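Against the Scatter Cushion

Amerley Dramani

I stayed in a hotel in Flumbridge in November, and it took me longer to get into the bed than it had taken me to eat my dinner. There were pillows for sleeping on, pillows for leaning on, and in front of those a rank of small hard cushions whose job, as far as I could tell, was to be moved. I moved them. There was nowhere to put them, so I put them on the only chair, and then I had nowhere to put my trousers.

I have been cross about this for years, and I would like to set out the case properly.

A bed is a piece of equipment. You get in it, you lie down, and with luck you stop being aware of things for a bit. My grandmother's had two pillows and an eiderdown that slid off at night, and if you had suggested to her that it needed something with a tassel she would have asked whether you were feeling all right. She had cushions. They lived on the settee, where people sat, and they were there because the settee was uncomfortable.

At some point the cushion got upstairs. I blame show homes. When they built the new estate out at Rallstead I went round three of the houses, for nosiness and the free coffee, and every bedroom had been dressed for a visitor who would never lie down in it. There was a tray on one of the beds with two cups on it. Who has ever put a tray of tea on a made bed and walked away from it with an easy mind?

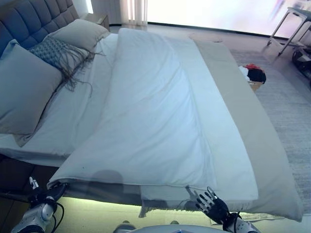 Three at the headboard, one of them with a fringe.

The fringe is where I lose my temper. I can nearly be talked round to a plain cushion, which at least could be sat against if you were reading and had run out of pillows. A fringe rules that out. It gets in your mouth. It gets in the zip of your pyjama top, supposing you are a person with a zip. It picks up hair and toast crumbs and whatever the cat has been doing, and it can't be ironed or brushed, and the label will tell you to sponge it gently. I have never sponged anything gently in my life.

People who like them say that the bed looks finished. I have asked what it looked like before and they say "bare", in the voice you would use for a bare patch on a dog. A made bed with the cover pulled straight is apparently a sort of building site now. My sister-in-law, who I love, spends several minutes each morning arranging hers and then karate-chops the middle of each one so that it has ears. She does this in a house where the only other person upstairs before bedtime is a man looking for his glasses.

Then there is the evening shift. All of it has to come off again. The magazines never photograph this part, in which two tired adults stand on either side of a mattress throwing upholstery at a wall. My brother has a system involving the blanket box. Other households use the floor, so that anyone getting up at three in the morning has to wade.
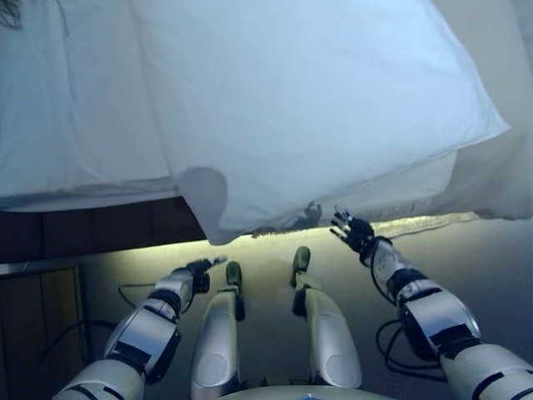
I should say that I was once a customer. I am not writing this from a clean pair of hands. When I moved into my flat I had a spare afternoon and a credit card, and I bought a set from Kyei, the homeware place by the station, in a colour called Jirent. I asked the girl what Jirent was and she said it was like a grey but warmer. It cost me almost £100, for what amounted to the insides of a duck in a grey but warmer bag. I got it home and put it on the bed and stood in the doorway and, I will admit it, I was pleased. I thought: there, a person lives here who has her life in order.

That lasted until bedtime. I kept it up through the winter out of respect for the money. By spring the cushions had settled permanently beside the wardrobe, where I dusted them, so that I now owned a heap which needed housework of its own and had no connection to any activity of mine. I gave them to a charity shop. The woman took the bag, looked inside it and sighed, and I saw that behind her there was a shelf of them up to the ceiling.

I did wonder whether the pleasure in the doorway ought to count for something. I've gone back and forth on it. A vase doesn't do much either, and I wouldn't take away anybody's vase. But you don't have to lift a vase off your own face twice a day, and you don't have to find it somewhere to sleep. My objection is to ornament that sits on the thing you need and makes you ask its permission.

The hotels are the worst because they can't even claim it's for love. Somebody on a tight schedule has to put every one of those cushions back, room after room, in the right order with the pattern facing out, for a guest who will sweep the lot aside within a minute of finding the kettle. I would gladly swap mine for a second hook on the back of the bathroom door. I have written this on the feedback card more than once. 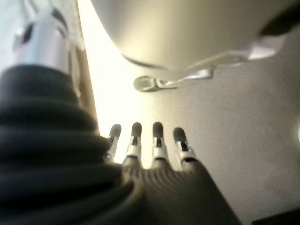

What I Would Allow

I'm told I should be constructive, so I will be.

One cushion per bed, if you must, and it has to be soft enough to go under a knee. No fringe, no beads, no sequins that change colour when stroked, and no words. I don't want to be told to dream by something I am about to throw across the room.

Children may have as many as they like, because children use them, mostly for hitting each other.

Bolsters I am prepared to discuss. The French seem to manage with them, and my neighbour says hers did wonders for her neck, although she also says that about a brand of tea.

Hotels should provide a large basket with a lid. Put it at the foot of the bed, and leave the cushions in it.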